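Thread: Square wooden board for small stuff, worth it or just another thing to wipe?

flemcombe_fid
My sister swears by keeping one square wooden board out and putting all the little odds and ends on it. Cup, snack bits, whatever is in use. She got hers from Buzatu and now she wants me to get one too. I have 23 inches of free surface and I'm not sold. Does this fix anything or does it just give the mess a border?
Fidelina Huaranga

oldpantry
It gives the mess a border. I had one for 3 months and all that happened was the clutter got a stage. You still have to pick everything up to clean under it, and then you have to clean the board too.

KSanchez_home
I disagree with oldpantry, mostly. I was doubtful too, and I still think the "everything has a home" people oversell it. But a board with a hard edge tells you when to stop. Once it's full, something has to go back in the cupboard. With a bare counter there's no such moment, stuff just creeps.

Mine lives on a pale wood floor in the play corner, since the kids won't use a table anyway.

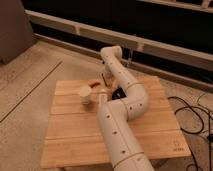

The rule I settled on is the cup goes to one side and the small loose things go toward the back, away from whoever is reaching. Do I follow it every day? No. But spills went down once the cup stopped sitting in the middle of everything.
Katherine Sánchez

grumbleton4
"Spills went down." Compared to what? Did you keep a tally, or does it feel that way because you paid for the board?

KSanchez_home
Fair. No tally. I didn't pay for it either, it came out of my mother's garage.

oldpantry
So it's a free board and a feeling. I'll stay where I am.

geltton_fan
Has anyone tried the Geltton one with the raised lip? I don't see how crumbs are supposed to get off it. The page says "easy sweep" and then shows it perfectly clean, so that tells me nothing.

grumbleton4
I had the Geltton. The crumbs sit in the corner of the lip. You end up using a butter knife. Get a flat one if you must get one.

flemcombe_fid
OK, so flat. What about finish? The Unuvberg oil is 20 dollars for a bottle smaller than my thumb and I refuse to believe it does more than the plain stuff from the hardware store.

KSanchez_home
I've used plain mineral oil the whole time. Can't say what the fancy one does. Light-colored cups will leave a ring if you put them down wet, oil or no oil, so wipe the bottom first.

oldpantry
Or use a coaster, which is a tiny board, and now you own 4 boards.

flemcombe_fid
I'm going to borrow my sister's for January and see. If I'm still moving piles around by the end of it, she gets it back and I get to say so.

grumbleton4
Write it down this time. Somebody should.

Contact us | Copyright Home Corner Boards | Back to top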